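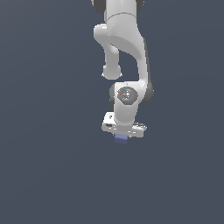 Who wipes down the arm at the end of a shift?
Whoever packed last. Pick one person per shift and write the name on the board, otherwise it gets done twice or not at all.

Tips from the packing room, Whitfield site
Updated Oct 6, 2021

We've had the arm on the soap line since January. These are from the people who work next to it, typed up fast between orders. Petdale crew, most of this goes for you too.

Cleaning

Damp cloth, not a wet one. White housings show every smear, and glass cleaner leaves streaks. Dish soap and water, two drops in a bowl, wring the cloth out hard.
Stay off the seams and screw holes with anything that drips. Dry soft brush for those.
Fingers of the gripper — brush first, then cloth. Soap dust turns to paste if you do it the other way round.
Stop button in before you touch it. Every time. Even for one crumb.

Setting up in the morning

Run it empty for a full cycle before you load the tray. Coffee can wait.
Bars go in the tray flat side down, all facing the same way. A crooked bar gets picked crooked and then you are re-wrapping.
Keep tape rolls, phones and cups off the line. Mark its reach on the table with colored tape and redo the tape when it curls.
Spare labels in a lidded box. Loose ones drift.

What changed for us

Lifting, mainly. We used to move 400 bars a shift by hand out of the racks and wrists were shot by lunch. Now the hands-on part is checking, wrapping and boxing.
More standing still, though. Get a mat. Swap places every 30 minutes, loading to boxing and back, or your neck will let you know.
The pace feels different too. It doesn't slow down when you do, so ask for the speed to be turned down early instead of chasing it. Took us weeks to start asking. Nobody got in trouble for it.
Hours stayed the same here. The rack job went away and became the checking job, which needs better light then we had. Two clip lamps from Starkitz fixed that for the time being.
Breaks — the line stops for them. Dont let one person "just keep an eye on it".

Small stuff

Hair up, sleeves snug, lanyards off.
Write down every dropped bar and where it was in the tray. Same corner again and again means the tray has shifted.
Dropped bars go in the seconds bin for Stuvenard, not back on the line.
Earplugs are in the drawer under the scale. It isn't loud but the hum gets to some people by the afternoon.
New starters get around 15 minutes of just watching before they load anything. Let them press the stop button a few times so thier hand knows where it is.

Got one to add? Paper by the sink, pen on the string.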